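Utensil pots next to the hob, yes or no?

Kitchen & Worktops > Storage and Tidying

nirdale_lass
1/29/23
Right, I need some opinions before I go mad. We've got a tiny bit of worktop to the right of the gas hob and it has turned into the place where every spoon in the house goes to live. I've finally put a caddy there, a purple plastic one with two compartments, and my plan is spoons in the caddy, heads up, and everything else in the drawer. My other half says anything standing that close to a burner is daft and it'll all be greasy inside 5 days. Who's right?

ustix
Your other half, sorry! I had a pot by the hob for years and the spoons at the back always had that sticky film on them. The ones you use every day are fine because they get washed every day. It's the ladle you bring out in November that's horrible.

lieven_dg
I don't agree at all. If you cook a lot you want the spoon where your hand already is. I'm not opening a drawer with oniony fingers. Just keep fewer things in the pot and wash the pot itself now and then (people forget the pot, and the bottom of it is usually worse than the spoons).

nirdale_lass
Lieven, that's what I said, nearly word for word! The trouble is what to keep out. I tipped the lot onto the mat and started sorting, and so far a light blue plastic spoon and a stainless steel one have earned their place.
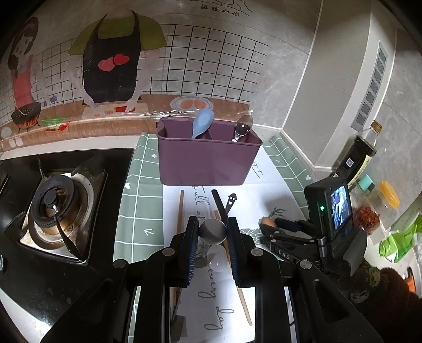
The chopsticks are what I keep going back and forth on. They're wooden, I use them for stirring noodles and turning things over in the pan, so they ought to be near the hob, but they're so thin that they lean out at silly angles and catch my sleeve. And then there's the little black spoon with the smiley face, which is no use for cooking whatsoever and which I refuse to part with.

Helmut S
Chopsticks in the drawer, lying flat. Wooden things standing in a damp pot go dark at the ends. I threw out a whole bundle because of it.
Smiley spoon stays out, obviously.

ustix
Depends whether the pot has holes in the bottom, Helmut. Mine did and I never had a dark end on anything. Nirdale, has yours got holes?

nirdale_lass
I'd have to go and look. Back in a bit.

jevow
Can I ask about the mat? Is it one of those wipeable ones? I've been after something for next to my cooker, and I like the green grid with the writing on. Mine's a plain grey thing and it shows every drip.

lieven_dg
Mats next to a hob are a faff in my opinion. Crumbs get underneath and you have to lift everything off to clean. Bare worktop and a cloth, done.

jevow
You've obviously never put a hot pan lid down on a worktop you've just paid for, Lieven.

lieven_dg
I have a trivet :)

nirdale_lass
No holes!! So Helmut wins on the chopsticks, they're going in the drawer. Jevow, it wipes down fine with a bit of washing-up liquid, though turmeric took me 2 goes. I bought it for the cheerful look really, it goes with the cartoon cooking sticker on the wall behind. Mum thinks the sticker's childish. I'm 34, I can have a cartoon girl in a pink apron in my kitchen if I like.

Helmut S
Very sensible. Does the sticker cope with the steam? I had one that started curling at the corners and I ended up scraping it off with a plastic card.

nirdale_lass
All right so far, but I do have the extractor on whenever there's a pan going. I'll report back if it curls.

ustix
I still say move the caddy to the far end of the mat. Your elbow will have it over one day, and it's always when there's something boiling.

nirdale_lass
That I can live with. Far end of the mat, two spoons and the smiley one, chopsticks in the drawer. Other half has been informed and is claiming it as a victory.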